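Week 4 notes: felt, fulling and why wool shrinks

Okay, so last week we stopped halfway through yarn, and I promised we'd get to the cloth that skips yarn altogether. Felt! My favorite topic, so bear with me if I ramble.

Wool fibers are covered in tiny scales. Add hot water, soap and a lot of rubbing, and those scales catch on each other and won't let go. That's your sweater in the hot wash (I've killed two that way). Fulling is the same thing done on purpose to cloth that's already woven or knitted. Please keep the two words apart on the quiz, because I do take points off.

Craft felt from the store is often polyester, matted together with barbed needles and no water at all. It cuts cleanly and doesn't fray, so it's great for your first sample sheets.

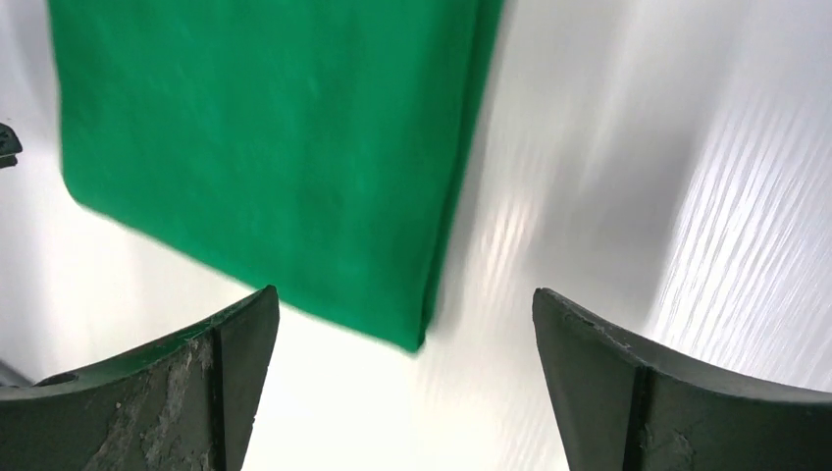

Fig. 3. Green fabric with a soft, matte, slightly fuzzy surface.

Now, shrinkage. Cut your test square to 100 mm a side before you wet anything, and write that number down. Measure again when it's fully dry. If you get 70 mm, that's 30 percent in length, but the area has dropped by 51 percent. People mix those up every single year!

For reading, do the Hestness handout first (it's short), then the Floller chapter on dyeing before or after felting. The Ostapchuk one is optional and pretty dry, though I like the part on hats.

Bring an old towel and a bar of plain soap next time. The sink on the left drains slowly, so use the other one.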